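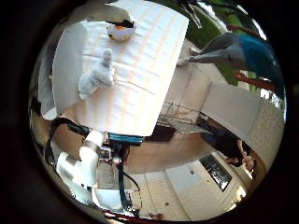

Color constancy is my favorite topic of the whole course, and we get to spend all of week 3 on it! The light bouncing off any surface is a mix of two things, the color of the surface and the color of the light falling on it, and your eye only ever receives the mix. Somehow the brain splits them apart again. Look at the tablecloth: soft pinkish-orange bands run across it, and I would bet all of you still call the cloth white without a second thought. A light meter would give you different readings in the bands and outside them.

Two ideas to keep straight for the January quiz. Adaptation is slow and happens partly in the eye itself (think of tinted ski goggles, which stop looking tinted after a while). Comparison is fast, and works by checking each patch against its neighbors. Most real situations use both, plus a good deal of what you already know about the object.
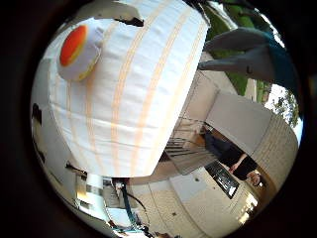
Agathe Deschamps asked after the last lecture whether memory alone could do the job, so that a banana stays yellow simply by being a banana. A wonderful question! Memory does nudge what we see, but constancy also works for plain paper squares that nobody has any history with. Read pages 12 to 26 of the Flanmont packet and bring one counterexample of your own.

Reading time: 3 min

Contact | © 2018 Heltance Course Notes | Back to top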